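**Ticket 1434: Helby hand-held gripper pair, trial kit. Pads wearing, books slipping on insert**

Status: open, waiting on vendor
Priority: normal
Product: Helby two-hand kit, on trial from Fleltley
Site: Jovonport, table station 4
Task set: "file the magazines"

**Summary**

We are two weeks into the trial of the Helby kit and have a problem with the finger pads. On tasks with thin, stiff items the grip lets go before the item reaches the bottom of the compartment. It started as a rare thing and is now often enough that the operator has to redo takes. The tracking side of the kit is fine. This ticket is only about the fingers and pads.

**Setup**

- Table, light wood top, overhead lights on
- Blue plastic file holder with three compartments
- Books and magazines of mixed thickness
- Both grippers on the stock firmware, stock grip limit
- Host software: Vashisht recorder, current release

**Steps to reproduce**

1. Stand the file holder on the table.
2. Pick up a book by its upper edge with the right gripper.
3. Bring it over a compartment and lower it.
4. When the lower corner of the book touches a divider, keep pushing down gently.

Expected: the book stays in the fingers until the trigger is released.

Result: the book rotates in the fingers and then slides. With paperbacks it drops in crooked. With glossy covers it comes out of the grip.

**Log**

*9:10 a.m.* Ran the task with the kit as delivered. Slips on glossy covers only. Cleaned the pads with a dry cloth and ran it again. No change.

*9:45 a.m.* Looked at the pads up close. The foam is rough and torn along the edges, and the top edge on one finger is frayed. The quick start sheet says pads should last 200 hours of use. Our use counter shows 24. 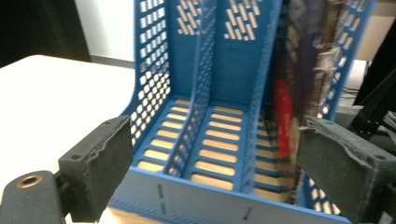 *10:20 a.m.* Suspected the dividers. The front panel is low but the dividers rise toward the back, so a book coming in at an angle meets the divider first and all the load goes to one side of the pad. Asked the operator to come in straighter. Fewer slips, but takes are slower and the wrist position is uncomfortable after a while.

*10:50 a.m.* Raised the grip limit one step in the settings page. Glossy covers hold better. Soft covers now get a crease where the fingers close, so we can't leave it there for this task.

*11:15 a.m.* Put the grip limit back to stock. Ran the open/close check from the support page, over bare table with nothing in the fingers. The check passed on both grippers. Opening width matches what the recorder reports, so we don't think this is a calibration fault.
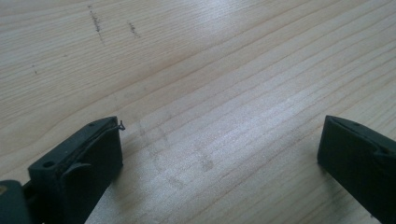
*11:40 a.m.* First reply from Fleltley support. They asked for three things:

- whether the pads had been cleaned with alcohol (no, dry cloth only)
- whether the fingers had been swapped left to right at any point (no)
- whether the slip happens with one hand or both

*1:05 p.m.* Answered the last one after more runs. It happens with both hands when each is used alone for the insert. The left is a little better, probably from less use. We do most inserts with the right and keep the left low near the front of the table, ready to steady the holder.

*1:30 p.m.* Tried using the left gripper to steady the holder during the insert. It helps, as the holder no longer slides back when the book catches. The book still rotates in the fingers if it touches a divider on the way down. 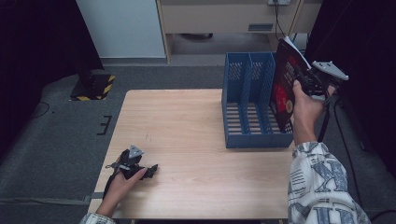 *2:15 p.m.* Second reply from Fleltley. They say there is a firmer pad for paper and card, sold as a separate pack, and they will send one set at no charge for the trial. They also suggested gripping books closer to the middle of the top edge. We tried that while on the call. It cut down the rotation but did nothing for the sliding.

*2:40 p.m.* Asked support to confirm whether the firmer pads use the same screws. No answer yet.

**Workaround for now**

- Keep the grip limit at stock.
- Grip at the middle of the upper edge.
- Steady the holder with the left gripper.
- Leave glossy covers out of the set until the new pads are on.

**Notes for the purchase review**

The kit is light, pairs quickly and has not dropped a recording. Support answers the same day. Against that, pad life is well short of the quick start sheet, and replacement pads aren't included in the base price. If the firmer pads hold up we would still want a spare set per station in the quote.

**Next action**

Fit the firmer pads to the right gripper only, repeat the steps above with the same books, and compare with the left. Ticket stays open until then.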